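5. Beispiele aufzeichnen: Karte einsetzen

Schön, dass Sie bis hierher gekommen sind - jetzt beginnt der Teil, der am meisten Geduld und erfahrungsgemäß auch am meisten Freude macht. Katene lernt nur aus dem, was Sie vorführen, also lassen Sie sich ruhig Zeit. 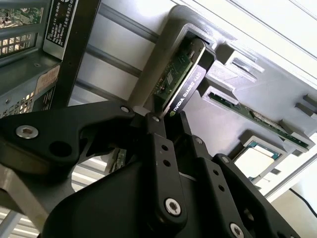

Tastendale, 13. Oktober

1. Führen Sie den Greifer von Hand an die Karte heran und schließen Sie ihn langsam.
2. Starten Sie die Aufnahme erst, wenn die Karte sicher zwischen den Fingern sitzt.

Hinweis: Kleine Korrekturen unterwegs dürfen gern in der Aufnahme bleiben, das System lernt daraus eine ganze Menge.

3. Richten Sie die Karte am Steckplatz aus und halten Sie kurz inne, bevor Sie drücken.

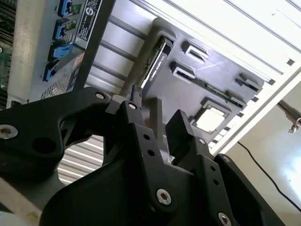
4. Drücken Sie gleichmäßig nach, öffnen Sie den Greifer und beenden Sie die Aufnahme. Ein Durchgang sollte nicht länger als 60 Sekunden dauern.
5. Speichern Sie unter Wustis und vergeben Sie die Wertung »gelungen« oder »misslungen«.

Vorsicht: Wenn die Karte verkantet, bitte nie mit Kraft nachhelfen - lieber abbrechen und neu ansetzen.

Für ein erstes Training brauchen Sie mehr als 100 Durchgänge. Weiter mit Abschnitt 6, Daten prüfen.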